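Radell Sans is a text family in 8 weights, each with a matching italic. Every font contains 2,118 glyphs, and the kerning was made again from zero for the bold and the black. 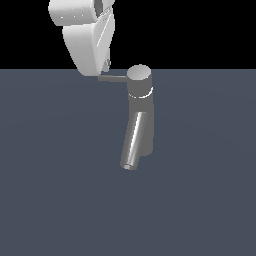

Gray single-lever faucet, rendered view

The license covers desktop and web use for up to 14 users – for more seats, please write to Jin-sol Ban at Sumarard. Small sizes are well spaced, but above 48 points we advise a little negative tracking. Files come as OTF and WOFF2.

Last update: 11 November 2018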